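Vavero project talk - speaker notes
Speaker: Shaohua Dong, second-year student group
2019-08-31, Hestum hall, after the coffee break

Start with thanks to Didier Mallet, who supervised the project and lent us his lab key more often than he should have.

Say what the task was. The arm has to deal with metal trays and blue bins on a roller rack, using a plain two-finger gripper and a wrist camera. Course rules gave us 31 sessions in the lab. We planned on January for the first full run and missed it.

Go slowly here. People at the back will not know the rack. Explain that shiny trays are hard for a camera, as a bright reflection can hide the rim. 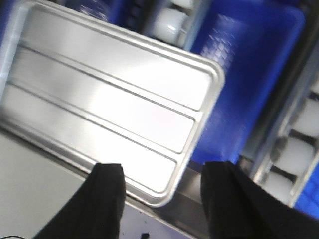 Why did we use only two fingers?
They were already on the arm, and a tray rim is thin enough to pinch. A suction cup would have meant an air line and another safety form.

Next part is the approach. Our first program, Duan, came in at one fixed angle. That was fine on the bench and poor at the rack, where rails and bins leave little room for the wrist. We split the move into 8 short steps with a check after each one. Mention that this made it slower - someone always asks.
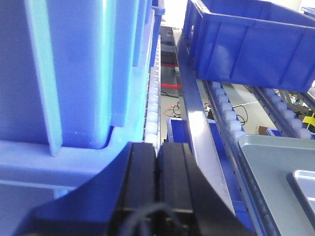 Gripper closed, beside a blue crate and the roller tracks.

Numbers slide. We logged 991 attempts and threw out 10 where the logging had stopped, so the results use 981. Don't read out the whole table. Point to the row for trays set at an angle and wait a moment.

Then the part about teamwork. Two of us wrote the motion code, one did the camera work, and the labels were shared out each Thursday. 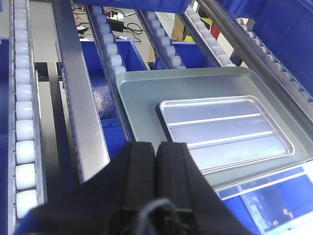 The labels took longer than the code did. If next year's group keeps the same rack, they can have our set and the Skukden scripts that go with it. Tell them where the folder is.

Leave five minutes for questions. Spare slide on gripper force is at the end of the deck, after the references.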